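I drove out to Drestville on Monday because Skye Baird had been telling me since June that I ought to see what the Fevmont workshop was up to. I've been to a lot of these visits. Somebody has a robot, the robot waves, you get coffee in a paper cup, and you drive home knowing what you knew before. So I went in with my arms folded.

Fevmont is a shared workshop. Members pay 43 dollars a month and get a key, a shelf and a say in what the shop builds. This year's build is Endaris, a two-armed robot that is supposed to do small chores at a table. Normand Morin runs the evenings and did most of the talking. He told me the group has put 2,000 hours into it. I asked whether that was written down anywhere and he said it was more of a feeling.

I'll give them the hands. Raimo Nurmi spent a good part of an hour on what goes over the fingers, and it was the best part of the visit. Bare metal and plastic slide off anything smooth, he says, and store-bought rubber pads peel. They've gone with cloth, pulled on like a glove and changed when it wears out. It's cheap and anyone can do it. I still think a frayed thread is going to end up in a joint one of these days -- he didn't argue.

The chore they're working on is food into a bowl. It sounds like nothing, and I said so. Lorna Ritchie, who handles the software, told me to try writing the steps down so that a machine could follow them. I got as far as "pick up the bread" and she asked which side of it. Fair enough. She also said they want 1,000 tries logged before changing the job, and they're at 265. Asked how many of those were good, she said she'd rather wait until the end to say. I'd have liked a number.
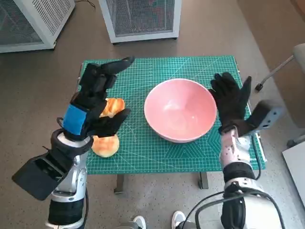
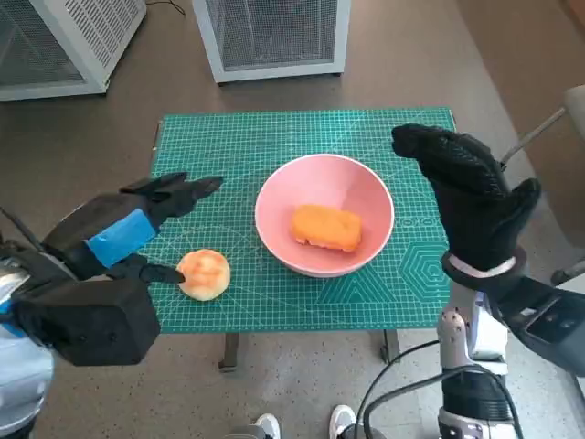

The bowl and the bread on the cutting mat, both times.
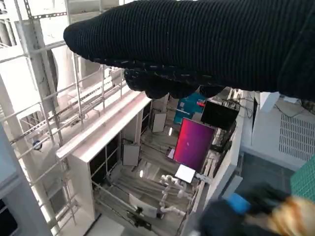
Then there's the money, where I got less than I wanted. Normand said the arms were paid for by members and by Skinner, a parts shop down the road, but he couldn't tell me the split. If I were paying monthly dues and mostly wanted to use the table saw, I'd be asking. Rosalinda Buenaventura is one of those members. She builds chairs, and she told me she has stopped going on robot nights since the benches fill up with cables.

Would I go back? Maybe once the 1,000 tries are done and Lorna is ready to show the log. The shop opens to visitors at 6 p.m., parking is behind the building, and the side door sticks, so pull hard.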